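Flelgate 357 preparation table with rear crate frame

Stainless steel work surface with an upright frame behind it for plastic storage crates
Supplied by Singhal
Order code: 2351

Overview

The Flelgate 357 is a freestanding preparation table for packing rooms, kitchens, stores and wash-up areas. It combines a flat stainless steel top with a steel frame along the back edge, in which open crates can be kept within arm's reach of the person working. The frame is fixed to the table and needs no wall fixings.

The table is sold as a single unit. The frame can be left off at the time of order, but it can't be added later, as the rear rail is drilled in the factory.

Work surface

The top is polished stainless steel, folded down at the front and sides and welded at the corners. Corners are ground smooth after welding. There is no upstand at the rear; the frame posts sit directly behind the work area and the top runs through between them.

The polished finish is easy to wipe and shows spills clearly. It also reflects strongly under overhead lighting. Where glare is a problem, choose the brushed top (suffix B), which has the same dimensions and load rating.

Fine scratches will appear with normal use on either finish. They are more noticeable on the polished top, particularly in the middle of the table, and do not affect hygiene or strength. Deep scores should be dressed out with a fine abrasive pad, working in one direction only.

Rear frame

The uprights are brushed stainless steel. Crates stand side by side, with a post between bays, and slide out towards the user. Each bay has a low front lip to stop a crate creeping forward when the table is knocked.

The frame accepts Mastska crates in the standard depth. Crates from other makers will fit if the base is flat and the outside width is within the bay. Crates with a wide rolled rim may catch on the posts and should be tried before ordering in quantity.

Crates are not included. Blue is held in stock; other colours are made to order and take nearly 6 weeks.

Specification

Top: stainless steel, polished (standard) or brushed (suffix B)
Frame: stainless steel, brushed
Legs: 4, square section, with adjustable feet
Foot adjustment: threaded, locked with a spanner
Undershelf: optional, fitted on site
Castors: not available on this model
Assembly: top and frame supplied joined; legs bolted on
Use: indoor only

Installation

Two people are needed to turn the table over once the legs are on. Place it on a level floor, load the crates, then adjust the feet. Adjusting the feet before loading usually means doing it twice, as the weight at the back changes how the table sits.

Leave a hand's width between the frame and the wall for cleaning. Do not hang hooks or rails from the top of the frame — it is rated for crates standing in the bays and for nothing else.

Equipment to be bolted to the top must be fixed through a backing plate, part number as listed in the Undov accessory sheet. Drilling the top without a plate will allow it to flex around the hole and is not covered by the guarantee.

Cleaning and care

Wash with warm water and a mild detergent, rinse, and dry with a soft cloth. On the polished top, finish by wiping along the length of the table to avoid streaks. Do not use bleach, wire wool or any cleaner containing chlorides. Salt and acidic foods should be rinsed off at the end of each shift.

Take the crates out once a week and wipe the bays and the backs of the posts. Crates may be put through a dishwasher but should be dry before they go back in the frame.

Ordering

Quote code 2351 for the polished top or 2351B for the brushed top. Add U for the undershelf. Delivery is to the ground floor; say when ordering if there are steps or a narrow door. Spare feet and leg bolts are kept in stock.

Polished top and rear frame with blue crates
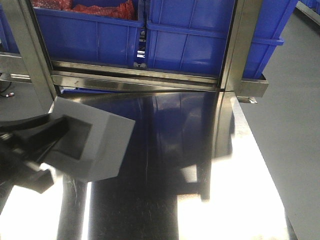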